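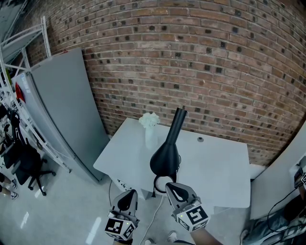
Black table lamp on the white table, cable running over the edge

Lamp trips the safety switch, but only sometimes – lamp or wiring?

Posted by Laiba Lashari, Aug 8, 2023

I have a black table lamp that I bought second-hand in March. It has a wide body and a long thin neck, and a thin black cable that comes out of the side. There's a label underneath that says Shimada, but I can't find that name anywhere online so I have no instructions for it.

For the first few months it was fine. In the last fortnight it has tripped the safety switch four times. It doesn't happen every time I turn it on. Twice it went as soon as I pressed the switch on the cable, once it went after the lamp had been on all evening, and once it went when I moved the lamp to wipe the table. When it trips I lose all the power points in the lounge and kitchen, including the fridge. The ceiling lights stay on.

What I have tried so far:

Changed the globe. Made no difference.
Plugged it into the power board behind the couch instead of the wall. Still tripped.
Left it unplugged for three days. Nothing tripped in that time.

I rent, in a unit block built in the seventies. The agent is Wiltitier and they are slow with anything that isn't water coming through the roof. Before I log a job with them I'd like to know if this is the lamp or the wiring in the unit. If it's the lamp, is it worth getting fixed? I paid $60 for it and I like it, but I don't want to spend more than that again. The globe I'm using is a 60 watt one I had in the cupboard, the old sort.

Also, can I replace the cable myself? It looks simple enough.

Hollis Montoya

It's the lamp. Nothing tripped for three days with it unplugged, then it trips when it's plugged in. Bin it and buy another one, they're cheap. Life's too short.

Rangi Goodwin

I did 61 months on the tools as a domestic sparky before my back gave out, so I'll have a go at this in order.

First, stop using it. A safety switch trips when some of the current going out doesn't come back, which means it is going somewhere else. In a lamp with a metal body, somewhere else can be the body, and then you. The switch did what it is there for. Don't keep resetting it to see if it happens again.

Second, lamp or wiring. It is very likely the lamp, but three days of nothing isn't proof. Safety switches add up all the small leaks on the circuit. A fridge, a kettle and an old power board can each leak a little bit and be fine, and then one more thing pushes it over. The lamp might be the last straw and something else the main offender. The clue that points at the lamp is that it went when you moved it. That usually means the cable is damaged where it goes into the body. It gets bent at that spot every time the lamp is shifted, and if the cable hangs off the edge of a table the weight pulls on it as well. Have a look at that point with the lamp unplugged. If there is meant to be a rubber or plastic sleeve where the cable goes in and it's missing or cracked, that's your likely culprit.

Third, the globe. If there is a maximum wattage marked near the holder, go by that. If there isn't one, I would not put a 60 watt incandescent in a lamp with a narrow neck. The heat cooks the insulation on the wires inside and it goes brittle. Get an LED. That won't repair damage that's already there, though.

Fourth, can you do it yourself. Depends where you live. The rules on replacing flexible cords are different from state to state and I'm not going to guess which one you're in. Your state regulator will have it on their site. If you have to ask how, I'd say take it to someone. A repair shop will test it first, and if it only needs a new cord it isn't a big job.

One more thing. Press the test button on your safety switch. It should trip straight away. If it doesn't, that one is a job for the agent and you should call it in as urgent.

Gwendolyn Lindgren

Agree with Rangi on nearly all of it. I'll add the renting side, as I went through the same thing with a toaster.

If you log a job and the electrician finds the fault is in your own appliance, you can end up with the call-out bill. Mine was $282 and it took him ten minutes. Check your lease or ask Wiltitier in writing who pays in that case before they send anyone. On the other hand, if the circuit trips again with the lamp out of the house, report it the same day and keep a copy of the email.

Write down each trip with the time and what was running. Mine turned out to be two things, the toaster and a Billovier power board I'd had for years. I only worked it out because the list showed the board was in use every time.

As for whether it's worth fixing, ring a lamp repair place and ask what they charge for a test and a new cord. The one I used has closed, so I can't give you a name. Some repair cafes will look at lamps if they have a licensed person there on the day, so ask first.

I wouldn't bin it yet.

Laiba Lashari

Thanks all. Unplugged it and had a look. There is no sleeve where the cable goes in, just a hole, and the cable has a flat spot right at the edge of it. Test button works. I'll take it to the repair place near the station this week and leave the agent out of it for now. Have bought an LED globe.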